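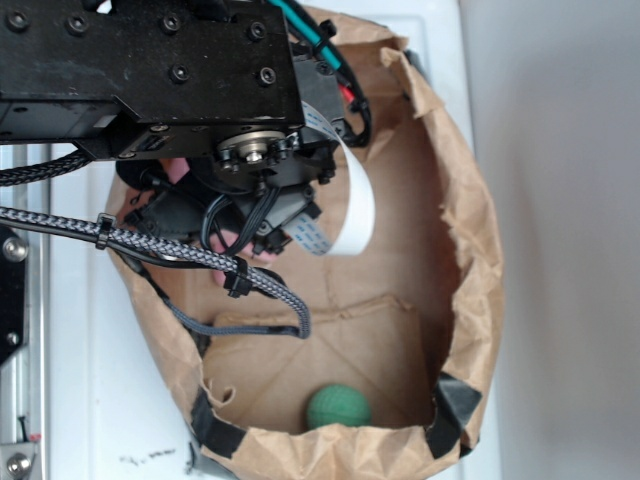
Into the brown paper bag

Hello, and thanks for looking us up! I'm Naima Ghoneim, and I run Darik with my business partner, Kyriaki Tsakiris. We're a small guest house and dining room at the top end of Zevard, two minutes up the hill from the harbour (five if you've got a suitcase with a bad wheel).

We have six bedrooms, all with their own bathroom, and two of them look over the water. Ask for one of those when you book and I'll do my best, but they do go early in summer. The building was a chandler's shop before we had it, and the stairs are steep - if that's a worry, tell me and I'll put you on the ground floor.

Kyriaki does the cooking. She trained under old Mr Vasilakis when he still had his fish place on the quay, and his baked bream is on our menu most nights with hardly a thing changed. Bread comes from Rustum, the bakery next door, and so do the sesame rings at breakfast, which I eat far too many of.
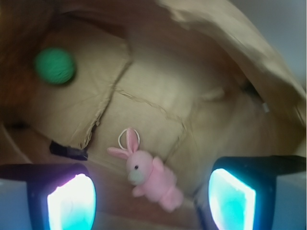 Dinner is open to non-residents too, though we only have a small room, so do ring first. We served our 1000th dinner in January and I cried a bit, then dropped a tray of glasses! Breakfast runs from half past seven until ten, and I'll happily do you something earlier if you're catching the first ferry.

Dogs are welcome in the bedrooms and the bar but not in the dining room. Parking is on the street and free after six in the evening.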